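Tuesday, January 8, 2019
Drindow bench, tidy-up task

Back at it after the break, and I'm in a great mood about this one! The question we keep chewing on is whether an arm can clear a kitchen table on its own yet. Today was small stuff into the bin, with 17 tries before lunch and the new Zonuner grasp planner running the whole time.

Small round things used to be our worst case. They roll, they squirt out of the fingers, and the old planner closed way too hard. I dropped the closing speed to 60 percent and the difference is lovely — far fewer runaways. Still painfully slow next to a person, who'd have the table clear before our arm picks its first target.

Release height is the next thing to sort out. I want the fingers right down at the rim before they open, with the red one held partly inside the bin. The orange stays out on the table for its own turn. 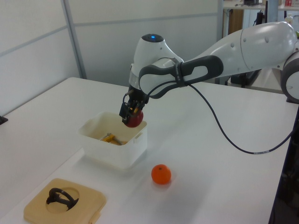 For February
Try 200 runs overnight with the Liyanage settings. Also retune the wrist approach, it swings too wide.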